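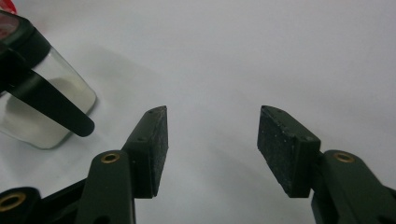 The Kuken tabletop in white, smooth finish.

Kuken tables: frequently asked questions
Updated September 2022

What should I use to clean the white top every day?
A soft cloth wrung out in warm water with a drop of washing-up liquid. Wipe again with plain water and dry with a tea towel. Left to dry on its own in a hard water area, the top can show faint rings.

Can I use cream cleaner or a scouring pad?
No. Both leave fine scratches that show up as dull patches when light comes from the side. Scratches of this kind are not covered by the guarantee.

How do I remove ink or felt pen?
Put a little surgical spirit on a cotton pad, dab the mark and wipe clean with water. Try it on the underside first. Old marks may need a second go.

My top looks grey in the photos I took. Is it the right colour?
Probably. We sell one white, and it can look pale grey in soft light or on an overcast day. Compare it with a sheet of printer paper by a window. If you still think you have been sent the wrong top, email us with your order number.

Can I put hot pans on it?
Please use a trivet or a thick mat. Mugs and dinner plates are fine.

How much weight will the table take?
Up to 200 kg, spread evenly. Don't sit or stand on it.

Do the legs come fitted?
No. They are packed under the top, with the bolts and a hex key in a small bag. Lay the top face down on a blanket before you start, and tighten all the bolts again after 3 weeks of use.

Will the Zulu legs fit a Kuken top?
Yes, if the top was bought after January this year. Earlier tops need the adaptor plates, sold separately.

How long is the guarantee?
5 years on the top and the legs. Keep your receipt.

Where can I see one?
At our showrooms in Plornuvberg and Gernville. Gernville has the white top only. Delivery is free on orders over £300, and collection is available from Plornuvberg.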